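Pressemitteilung

Greifer trifft Altrechner: Jakab aus der Werkstatt Kukley geht in die offene Testphase

Pisinano, im Mai – Seit gut einem Jahr steht in der Gemeinschaftswerkstatt Kukley ein Roboterarm, den ich zuerst in meiner Küche zusammengeschraubt habe. Er heißt Jakab, er ist laut, und ab diesem Monat dürfen andere ihn kaputt machen. Oder besser: mit ihm arbeiten, an ihm herumprobieren und mir danach erzählen, was alles nicht geht. Die Baupläne und Stücklisten liegen ab sofort frei in der Werkstatt und auf der Seite von Kukley aus, die Software folgt, sobald ich sie aufgeräumt habe. (Ja, ich schreibe meine Pressemitteilungen selbst. Das merkt man vermutlich.)

Worum es geht

Jakab soll beim Zerlegen alter Rechner helfen. Bei uns in der Werkstatt landen ständig Bürogeräte, die irgendwo ausgemustert wurden, und aus denen holen wir Speicherriegel, Knopfzellen, Kühler, Schrauben und alles, was sich noch einmal verwenden lässt. Das macht am Anfang Spaß und nach dem zehnten Gehäuse tun einem die Daumen weh. Ich wollte einen Arm haben, der mir die fummeligen, immer gleichen Handgriffe abnimmt, während ich daneben sitze und mich um die verklebten Sonderfälle kümmere.

Dass so etwas in der Industrie mit ganz anderen Maschinen gemacht wird, weiß ich natürlich. Mein Ehrgeiz war ein anderer: Das Ding sollte auf einen normalen Werktisch passen, mit unseren Druckern und der Standbohrmaschine zu bauen sein und weniger kosten als ein gebrauchtes Auto. Die Endabrechnung für den ersten Arm liegt bei 1.789 Euro. Darin stecken die Motoren, die Lager, das Netzteil, zwei Kameras und leider auch ein Motortreiber, den ich verpolt habe. Den habe ich stehen lassen, denn verpolen werdet ihr auch einen.

Wie Jakab entstanden ist

Angefangen habe ich mit einem Arm aus gedruckten Teilen und Modellbauservos. Der konnte winken. Sobald er etwas anfassen sollte, gab das zweite Gelenk nach und der Greifer landete zwei Fingerbreit neben dem Ziel. Also kamen stärkere Motoren hinein, dann waren die gedruckten Halter zu weich, dann wurden die Halter aus Aluminium gesägt, und am Ende war von der ersten Version nur noch der Sockel übrig. Der ist aus einer alten Küchenarbeitsplatte und hält bombenfest!

Für den Umzug in die Werkstatt gab es zwei Gründe. Erstens stand in der Küche irgendwann kein Stuhl mehr. Zweitens hatte Kukley die Fräse, die ich für die Greiferbacken brauchte. Seitdem steht der Arm auf dem Tisch hinten am Fenster, und wer abends vorbeikommt, kann ihm eigentlich immer zuschauen oder wenigstens mir beim Fluchen zuhören.

Am meisten Arbeit steckt im Greifer. Er muss in offene Gehäuse hinein, unter Blechkanten durch und zwischen Bauteile, die dicht beieinander stehen. Die ersten Finger waren viel zu breit. Der jetzige ist schmal und schwarz eloxiert (also meistens, ein paar Ersatzfinger sind blank geblieben, mir ging das Bad aus), und eine kleine Kamera sitzt gleich mit am Greifer. Sie sieht dadurch ziemlich genau, wo der Finger hinwill, und leider auch jede Menge Greifer.

Was er schon kann

Im Moment übt Jakab vor allem an Speichersockeln. Er fährt an, sucht die Verriegelung am Ende des Sockels und drückt sie nach außen. Insgesamt habe ich bis jetzt 814 Anfahrten aufgezeichnet, die meisten davon per Hand gesteuert, damit der Arm aus den Bewegungen lernen kann. Wie viele davon hübsch aussehen, steht auf einem anderen Blatt. Ich habe auch die misslungenen behalten, die sind beim Training oft die nützlicheren.

Das Programm dahinter nenne ich Climetti. Es läuft auf einem ganz gewöhnlichen Rechner mit einer Grafikkarte aus zweiter Hand und nimmt die Kamerabilder und die Gelenkstellungen entgegen. Daraus macht es einen Vorschlag für die nächste kleine Bewegung. Der Arm führt sie aus, dann geht es von vorne los. Schnell ist das nicht. Wer auf ein Vorführvideo mit wirbelnden Schraubendrehern hofft, den muss ich enttäuschen, Jakab bewegt sich etwa so wie jemand, der nachts im fremden Badezimmer den Lichtschalter sucht.

Womit er kämpft: mit glänzendem Blech. Gehäuseteile spiegeln, und unter der Werkstattlampe entstehen helle Streifen, die Climetti gerne für Kanten hält. Ich habe matte Folie vor die Lampe gespannt, das hilft ein wenig. Der zweite Kandidat sind Platinen, bei denen der Sockel weit unter einem Blech liegt und der Finger schräg von der Seite kommen muss. Da fahre ich lieber noch selbst.

Auf dem grünen Board unten sieht man die Sorte Arbeitsplatz, um die es geht: zwei lange schwarze Speichersockel mit weißen Verriegelungen, darüber das gerippte Blech, rechts die Knopfzelle und mittendrin der schwarze Greifer.

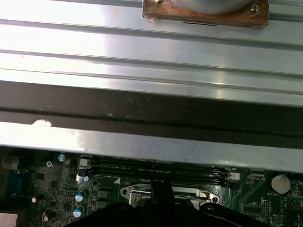 Wer mitmachen kann

Alle, die Lust haben. Ihr müsst weder programmieren können noch einen Abschluss in irgendwas mitbringen. Gebraucht werden Leute, die den Arm steuern und Anfahrten aufzeichnen, Leute mit Geduld beim Feilen und gerne auch jemand, der sich mit Beleuchtung auskennt. In der Werkstatt gibt es dafür vier Plätze am Tisch, mehr wird eng. Die Testabende beginnen um 19 Uhr und enden, wenn der Kompressor nebenan ausgeht.

Wer zu Hause nachbauen möchte, bekommt von mir die Pläne und so viel Hilfe, wie ich neben der Arbeit schaffe. Ich habe außerdem rund 200 Schrauben und Gewindeeinsätze in der passenden Größe übrig, die verschenke ich in kleinen Tüten, solange sie reichen. Bitte lest vorher die Seite zum Not-Aus. Der rote Schalter gehört zum Aufbau dazu, auch beim kleinsten Arm, und er gehört an eine Stelle, die man ohne Hinsehen trifft.

Alte Rechner und Hauptplatinen nehmen wir ebenfalls gerne als Übungsmaterial. Festplatten bitte vorher ausbauen, die wollen wir nicht haben. Röhrenmonitore auch nicht, davon stehen schon zwei im Flur – und keiner passt durch die Tür zum Hof.

Was als Nächstes kommt

Auf meiner Liste steht ein Wechselhalter für Schraubendreherbits, den habe ich schon zweimal gezeichnet und zweimal verworfen. Danach kommen die Knopfzellen dran. Die sitzen in ihrer Halterung unter einer kleinen Feder, die mit der Fingerspitze ganz leicht nachgibt und mit einem Metallfinger gar nicht, oder die Zelle fliegt quer durch den Raum. Gefunden habe ich bisher alle wieder.

Und dann würde ich Jakab gerne einen zweiten Arm danebenstellen, der das Gehäuse festhält. Momentan mache ich das mit einer Schraubzwinge und einem Stück Teppichrest, und das geht erstaunlich gut, solange ich den Teppich nicht vergesse.

Über die Werkstatt Kukley

Kukley ist eine offene Gemeinschaftswerkstatt in Pisinano mit Holz- und Metallbereich, Elektronikplätzen und einem großen Regal voller Dinge, die noch jemand brauchen könnte. Projekte wie Jakab entstehen dort in der Freizeit und auf eigene Kosten.

Kontakt für Presse und Neugierige

Am einfachsten abends in der Werkstatt vorbeikommen und nach dem Arm fragen, oder einen Zettel in den Briefkasten am Hoftor werfen, Stichwort Jakab. Fotografieren ist erlaubt, Anfassen nach Absprache. Bilder vom Aufbau schicke ich auf Anfrage gerne zu, auch die unscharfen.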